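Sorting day at Hornonbridge

I have been putting off the block bin since spring, and last Thursday I finally gave in (it rained, I had coffee, no more excuses!). Our big gray one has two compartments, a narrow one at the back and a roomy one in front, and the plan was simple: red bars and green pieces get the front, everything else finds a new home.
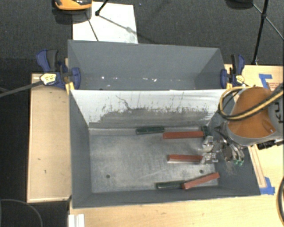 The Skov shelf was a whole different story. I pulled out 27 odd bits that don't match any set we own, plus a bag of Pravden pegs I'd forgotten we ordered, and I'm still not sure where the pegs should go. Under the window, maybe?

If you've borrowed any of the red or green ones over the summer, please drop them back by September. I'd love to start the fall with full sets – and I still have three more bins to get through, so send snacks.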